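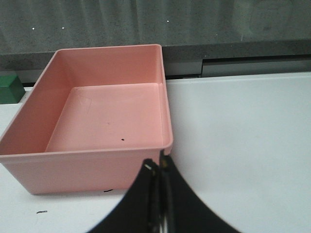
Clirlow Two-Finger Electric Gripper
Sold in Canada by Hawthorne
Status: available. Safety notice applies, see below.

Overview

The Clirlow is an electric parallel gripper for light bench arms. The fingers are black, flared and replaceable in pairs. Typical work is picking small parts and blocks from a flat surface and placing them in an open bin. It takes power and commands through one cable to the Kondard controller, which is sold separately and is required.

The gripper holds its last position when the arm is idle. It has no spring return and no mechanical brake on the finger screw. Holding force depends on the motor remaining energized.

Safety notice: unexpected opening after a stop is reset

Issued Wed 12 August. Applies to all grippers used with Kondard controllers on April firmware. Controllers on later firmware are not affected.

On affected controllers, a finger command received during a protective stop is not discarded. It stays in the queue and runs when the stop is reset, before the arm is enabled and before the ready lamp changes state. The fingers may open or close at full speed with no new command from the operator.

The fault was first reported from the Wenstead site. An operator cleared a stop with the gripper closed on a part, then reached in to take the part by hand. The fingers opened on reset and closed again. The operator's glove was caught at the tip and there was no injury. Ghislain Cormier reproduced the fault at our bench with a stock controller and no tooling other than the standard fingers.

Two conditions must both be present:

Firmware is the April release.
The host program continues to send finger commands while the stop is active.

Programs that wait for the arm state before sending do not trigger the fault. Many teleoperation programs send continuously, and these should be treated as affected until checked.
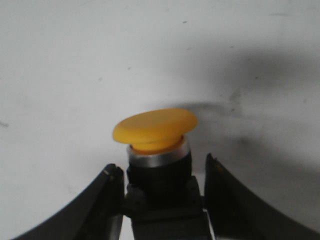
Fingers either side of a push-button housing, with the cap standing above the fingertips.

What to do now

Do not reach between the fingers after a reset until the controller has been idle for 60 seconds. The queue is purged at that point. Cycling controller power also purges it, but the fingers lose holding force and anything gripped may fall.

Parts wider at the top than at the body need extra care. If the fingers reopen under an overhanging cap or flange, the part can tip toward the operator's side. Lower the part to the work surface before resetting wherever the stop position permits it.

Install the corrected firmware. The update is loaded over the service port and does not erase finger calibration. After the update, run the check below and record the result in the machine log.

Check procedure

Clear the work area and close the fingers with nothing between them.
Trigger a protective stop from the pendant.
Send an open command from the host.
Reset the stop. Keep hands outside the arm's reach.
Watch the fingertips. Any movement is a failed check.

A gripper that fails after the update should be taken out of service and returned with its controller. Do not send the gripper alone – the fault is in the controller, and we can't test one without the other.

Other known faults

Finger closure offset. A pair of fingers that has struck a bin rim or the table may stop short of full closure. Recalibrate first. If the seam between the fingers is still uneven, replace the pair. Bent fingers should not be straightened.

Cable fatigue at the housing exit. Leave a free loop at the top of the arm so the cable does not pull tight at full wrist rotation.

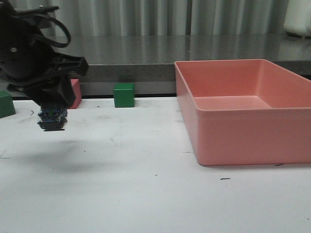

Liette Lévesque: We run the check at every shift change now. Please add that a stop set off by the light curtain behaves the same way as one from the pendant. We had a gripper pass on the pendant and then open after a curtain trip, on the same firmware. The host had stopped sending during the first test, so the pass meant nothing.

Reply from Hawthorne: Confirmed. The stop source makes no difference. Step three of the check must be carried out while the stop is still active, and the host log should show the command as sent. If the log shows nothing, repeat the test.

Ordering

Corrected controllers ship as standard. Finger pairs, cables and the service lead are listed under Spares. Firmware for existing Kondard controllers is supplied at no charge – quote the controller serial number, not the gripper's.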